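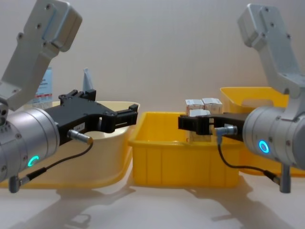

Figure 6. Two-arm station with the yellow bin between the grippers.

Guides > Two-Arm Stations > Set-Up

6. Setting up a bin-sorting chore

This section covers small boxed goods moved between a bin and one or more open containers. It applies to the Celness two-arm station with parallel grippers and Jeteck control software. Complete Section 5 (arm homing) first.

6.1 What to expect

Sorting boxes is one of the few household and stockroom chores the station can do with light supervision. In our last bench run it handled 4000 picks and needed a person to step in 223 times. Most of those stops came from boxes lying flat against each other or against the bin wall. Folding cloth, opening bags and wiping out containers are not supported in this release. A person still does these jobs faster and better.

6.2 Placing the containers

1. Clear the tabletop and wipe it dry.
2. Put the source bin midway between the two arms, with one long side facing the front edge of the table.
3. Place the other containers to the left and right. They may stand partly behind an arm, but both grippers must be able to reach over the rims.
4. Load the boxes upright. Leave a finger's width between them where you can.
5. Keep the total load in the bin under 600 g.

Note: Rigid bins with straight sides give the best results. Rounded basins work as drop-off containers only.

6.3 Checking the cables

1. Follow the thin black cable from each gripper to its plug at the wrist.
2. Press both ends home by hand. Do not use pliers.
3. Turn each wrist slowly through its full range in hand-guide mode. The cable must not pull tight or catch on a bin rim.

CAUTION: Stop the arms before reaching into any container. The grippers can close without warning while a chore is loaded.

6.4 Teaching the chore

1. In Jeteck, open Chores and choose New > Sort.
2. Select the source bin, then each drop-off container.
3. Set the grip to Light for thin cardboard.
4. Run five picks at low speed and watch both arms.
5. If a box is crushed or dropped, lower the grip by one step and repeat step 4.

If the station stops with code 354, the two arms have asked for the same space. Move the drop-off containers farther apart and restart the chore.

Section revised 1 October 2025 by Annelore Thiele.

Related items
Homing the arms after a power loss
Grip settings for cardboard, film and soft packs
Chores not yet supported
Stekuvis bin inserts: fitting guide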